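**Opening prayer at Borbridge town council — keep it or drop it?**

**ninport_dad** — 10 November 2023

So I went to my first council meeting in October and the pastor's opening prayer ran 14 minutes. I'm a believer and even I was checking my watch! He got a dig in about the sewer budget too. Is that normal?

**Zainab Odukoya**

Ha, that was Pastor Byun. He's been doing it for 6 years and I love him for it. My mother is 85 and she only goes for the prayer (she leaves before the zoning stuff, smart woman).

**hwayoung_r**

I'm going to disagree, Zainab. I like him fine, but a prayer with a budget opinion in it is a speech. Public comment is 2 minutes for the rest of us.

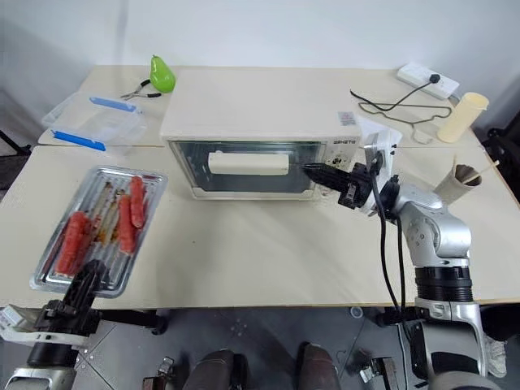
And before anyone says I'm against prayer, I teach Sunday school over in Anow. I'd just rather have a moment of silence and get on with it.

**Zainab Odukoya**

Silence is fine, but who ever got their conscience poked by silence? Amos wasn't exactly brief with the people in charge — and they needed to hear it.

**hwayoung_r**

Amos didn't have an agenda item on sewers, lol.

**ninport_dad**

Okay, so what if they rotated? Different church each month, maybe the temple too, and somebody holds a timer.

**Zainab Odukoya**

I could live with rotating. You can be the one to hand Pastor Byun the timer.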